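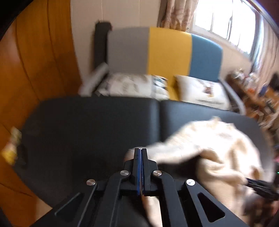 The hand-held gripper in use in one of the home settings, with a grey cushioned seat ahead and the sofa behind.

Cliria home tasks: progress report to the Gromard fund
January 3, 2024

3 shares | 0 comments

Work since August has gone into recording household tasks by hand. The person showing the task holds the gripper and does the job with it, and the camera on the tool records each attempt. Grekstead supplied the grippers and we have kept to one design throughout.

We have 97 usable recordings of tidying cushions and picking up small items. A further 37 were set aside, mostly for fast movement that blurred the view near the fingertips. People showing a task are now asked to slow down before closing the fingers.

Training on the first batch began at Chraibi in December. Results on soft objects are behind plan. The arm reaches the right place but often closes too early, and we think more examples of the last part of the movement are needed.

Spending is within budget. The second payment has been used for tool repairs and storage. We ask for the end date to move by three weeks so that the soft object recordings can be redone. The next batch will cover folding and shelf tasks.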